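Open Day at the Plulterden Workshop

On Sunday, June 30, 2019, our club was invited to the open day of Hornano, in their workshop at Plulterden. We were 18 members, and the bus from Jerkero needed 20 minutes longer than planned, so we missed the welcome coffee but not the demonstration.

The main point of the program was cable work with two robot arms. A green circuit board lies on a plastic box between the arms, and the task is to bring a small wire connector to its place on the board. For a person this is a matter of seconds. For a robot it is difficult, as a wire bends every time in a different way and the connector is hardly bigger than a fingernail. Our hosts repeated the exercise many times during the afternoon and let us stand close to the table.
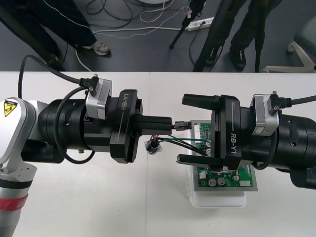 The left gripper holds the black connector beside the board, the right one is open.

After the demonstration there was time for questions. Several of our members have worked in electronics assembly and wanted to know why two arms are necessary. The answer was that one arm can keep the board steady while the other one pushes. We also asked about speed, and we were told that speed comes later - first the movement must be reliable. Hornano has set itself a goal of 300 repetitions without help from a person, and hopes to reach it by December.
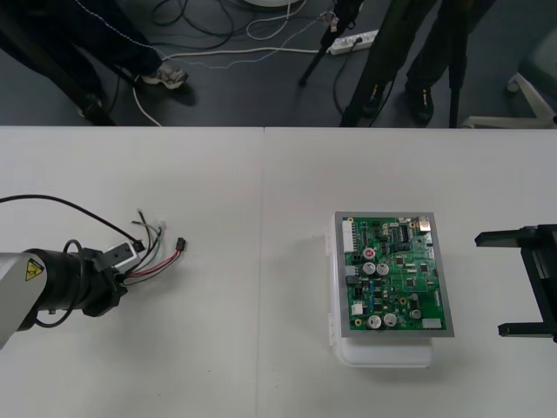
Wires at the left arm, with the red and black pair ending in a plug on the table.

The second part of the visit was a short talk in the Ververidis room, with slides on the history of the workshop. Copies of the slides can be borrowed at our next meeting. Members who have not yet paid their share of the bus, 12 per person, are kindly asked to do so before then.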